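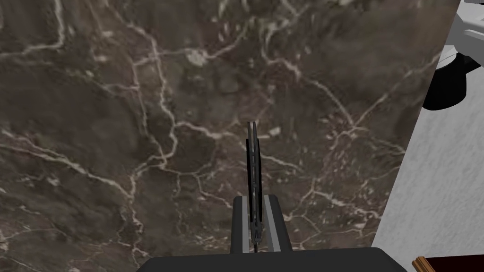

The Grip That Wouldn't Let Go

June 12, 2023

So I lost most of last week to one bug, and I'm writing it down while I'm still annoyed enough to remember the details. If you've been following along, you know I've been teaching a simulated arm to do kitchen chores in Sarnik (the simulator I switched to last August) with my own controller, Kioko, sitting on top. The plan was a nice long overnight batch. 2000 episodes, go to bed, wake up to a pile of data. I even made coffee ahead of time!

What I woke up to was a log that looked perfect for a long stretch and then went completely off the rails. Up through episode 1558 everything was normal: the arm comes in over the counter, lines up, opens, closes, lifts, done. After that the success rate dropped to zero and stayed there. The arm kept moving, so my watchdog thought life was good and let it run.

My first guess was the physics. I always blame the physics. I'd bumped the contact settings up the day before, and I figured the fingers were getting stuck together, so I spent a whole evening putting those back one at a time and rerunning short batches. No change. Then I blamed the marble, because I'd swapped in a new countertop with a lot of veining and thought maybe the vision side was mistaking a vein for the edge of something. I really liked that theory. I ran 23 episodes with a plain gray counter in its place and got exactly the same garbage, so there went that (and I got my pretty marble back, at least).

What finally cracked it was doing the boring thing and comparing what the gripper was told with where the fingers were. Kioko sends a target width. Vornis, the little driver layer I use to pass commands along, sends back the width it thinks it has. After 1558 those two numbers matched each other beautifully and had nothing to do with the fingers. I'd be looking at fingers shut tight over the counter while the log swore they were wide open. Or the other way around, which was somehow creepier.

The cause was so dumb. When Vornis lost a message, it would fill in the missing reading with the last target it had received. I wrote that! I remember writing it, too, because the gaps made my plots ugly. Fine for one missed message. But at some point the connection to the simulator dropped for real, the gripper channel never came back, and Vornis just kept echoing the targets forever. The arm channel was separate, so the arm carried on waving a gripper that wasn't listening to anybody.

In simulation that costs you a night and some electricity. What bugs me is that I'd been planning to run this same driver on the Jultetti, the real arm I'm saving up for. A real arm that believes it has let go of something when it hasn't -- and then swings off to the next waypoint -- is a good way to break a dish or a finger. So I stopped adding features and fixed it properly.

The new version doesn't fill in anything. A missing reading is logged as missing, and if too many go missing in a row the whole arm stops where it is, not only the gripper. I also added a check at the start of each episode where the gripper opens all the way, closes all the way, and has to report both. It slows every episode down a little and I don't care.

Then I went back through the rendered views from the gripper camera, which I should have done on day one. You can tell open from closed at a glance, even in the plain gray views with no textures, where half the time I can't tell what I'm looking at past the fingers.
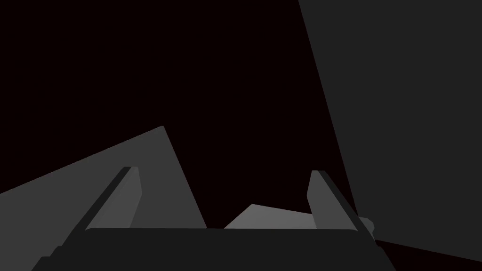

What's left to do

The rerun is going now and it's at episode 1923 with no stops, which is well past where the last one fell over. I still want to pull the cable (well, kill the process) on purpose a few times in the middle of a lift, to see the stop kick in when the arm is moving fast. I've only tested it from a slow approach so far.

I also need to throw out every episode after 1558 from the old batch. I was tempted to keep the arm motion and drop just the gripper column, but the arm was reacting to bad readings too, so it all goes.

If you use Vornis -- and I know a couple of you grabbed it after my last post -- please update before you run anything with a motor in it. The old setting was called "smooth gaps" and it was on by default. Sorry! It's gone from the new version entirely, and if your config file still mentions it you'll get an error at startup telling you to take the line out.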